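Urnside workshop notebook
22 July 2024
Kiln room, then glaze bench, then kiln room again

Opened the big kiln at eight. The bisque is fine. The glaze test shelf is the reason for the length of this entry.

Starting with the controller, as it's the easy part. The Koleo stopped its climb at 698 C some time in the night and sat there before carrying on as if it had been thinking something over. No error code. The log shows a flat line, then the normal ramp, then the normal top temperature and the normal soak. Edem's view is that a relay stuck and unstuck. My view is the same, but I had to go look at it for half an hour with a flashlight before I was willing to have it. The relay in slot two has a brown edge to its plastic. It may have had that since February, when we last had the cover off, and my notes from February say "cover off, all looks OK, cover on," which I'm sure felt thorough at the time.

Relay ordered. Until it comes, no overnight glaze firings. Bisque overnight is allowed if somebody writes the start time on the door card. The start time, please, and not the word "evening."

Glaze tests

The tests were the satin white, version 5, on the new Addo stoneware. For anyone who hasn't been following this saga, we had a satin white that worked. It worked on the old clay for years. Then the old clay went up in price and we moved to the Addo, which throws beautifully, trims like cheese, and makes our satin white look like a bathroom wall.

What came out this morning:

Tile A, straight recipe, thin dip. Glossy at the rim, satin in the middle, faint crazing at the foot. All three surfaces on one tile, so on the bright side we saved some space.

Tile B, straight recipe, thick dip. Crawled. The bare patch is shaped like Florida. Kept for morale.

Tile C, silica up a little. No crazing that I can see with the loupe. Too glossy. Ink test still to do, and I'll leave it in the window for a week before I believe it.

Tile D, silica up, half the frit swapped for the Dotever. The best of the lot by a long way. Soft surface, no pinholes, breaks a bit warm over the texture. Fork leaves a gray mark but the mark comes off with a green scrubber.

Tile E, same as D, with the magnesium carbonate added. Dry as chalk. I have written "talc?" next to this in pencil and now can't remember if I meant try talc or if I suspected I had weighed out talc. The bags are next to each other. I've moved one of them.

The trouble is that all of these went through the stall. An extra wait at that temperature shouldn't do much to a glaze that doesn't start sealing until later, and if anything it gives the body more time to finish gassing off. So D may be good because D is good, or D may be good because the kiln took a nap. Needs a repeat with a working relay. I would like it noted that I said this before Edem did, even if he said it louder. 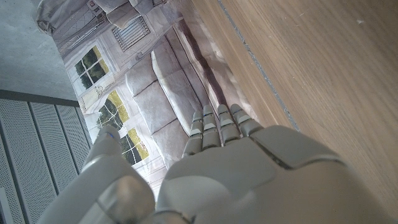
White and gray hand from above, thumb on the left.

Slop bucket

Ebenezer sieved the reclaim glaze and got most of a bucket out of it. The color in the bucket is a kind of army pink. Fired, on last week's tile, it's a respectable tea brown with a blue break where it pools, and it's now the third best glaze in the building. It can't be repeated, because its recipe is whatever fell off everybody's tongs since winter. Labeled RECLAIM, DO NOT FALL IN LOVE. Ebenezer has glazed four mugs in it already.

Before anyone asks, no, it can't go on the inside of anything you eat from. It has a bit of every colorant we own. Outsides, planters and umbrella stands only. The mugs are getting a clear liner, poured first, and he's been told.

Specific gravity

Did the weighing properly this time, with the syringe instead of the jug that says it holds a pint. The satin white bucket was thicker than the number chalked on its lid. So was the clear. The tenmoku was spot on, which I put down to no one having used it. Thinned the white until it agreed with its lid, stirred, weighed again, and it had gone past. Left it to settle overnight with the intention of skimming some water off the top in the morning. This is the same procedure I used last time and I had the same feelings about it.

Proposed: we stop topping up buckets from the tap by eye. If a bucket seems thick, weigh it. The syringe lives in the drawer under the scale, rinsed. It was in the sink today with something set hard in the tip, and I cleared it with a needle tool while saying a number of things to the wall.

Throwing

Short session after lunch on the Addo, partly to use up the bag that had gone soft at one end. Bowls. The clay takes a lot of water without complaint and then complains all at once. Lost one at the flare, on the last pull, the pull I didn't need to do. Shrinkage bars cut and marked from the same bag, so we can check the figure on the spec sheet, which I suspect was measured on a very optimistic day. They can ride along with the next bisque.

Handles: pulled a board of them, too wet, went away, came back, and they were too dry. I have now established both ends of the range. Wrapped the survivors in the gray plastic.

Edem's lids fit. All of them, first try, on jars thrown two days apart. He has measured them with calipers and also mentioned it to several people.

Kiln shelves

Ground the drips off the two shelves under Tile B and rewashed both. The kiln wash mix is down to a crust. I made a new batch, half and half, alumina and kaolin, thin as milk, and put on two coats with the wide brush. The wide brush is now a kiln wash brush. Anyone who had plans for it in some other role should adjust them.

One shelf has a hairline from the long edge in toward the middle. It rings dull when tapped. Moved it to the bottom of the stack with a stripe of red underglaze on the end, so don't load it in the upper half. It'll do for small bisque until it doesn't. The cone packs are drying on top of the small kiln, and the soft pack that leaned on its neighbor has been remade.

Still open

Relay, slot two. Ordered. While the cover is off, look at all the others and write down what they look like in words somebody could use.

Repeat A, C and D in the small kiln, same cones, no stall. Put D on the old clay as well, from the scrap bag, for comparison.

Ask the supplier whether the Dotever comes in a bag smaller than the one that needs two people and a door held open.

E again with the magnesium carbonate weighed from the bag that says magnesium carbonate. Read the bag aloud if necessary.

Ink test on C. Ink is in the office. The red ink, as the blue gets argued about.

Door cards: printed more. They're on the clip by the breaker with a pen on a string. The string is short on purpose.

Left at six with the big kiln switched off at the wall and the controller showing room temperature, which for once I think it has right.

Added in pencil, Ebenezer: liner poured on all four mugs. One also has liner on the outside. It looks better.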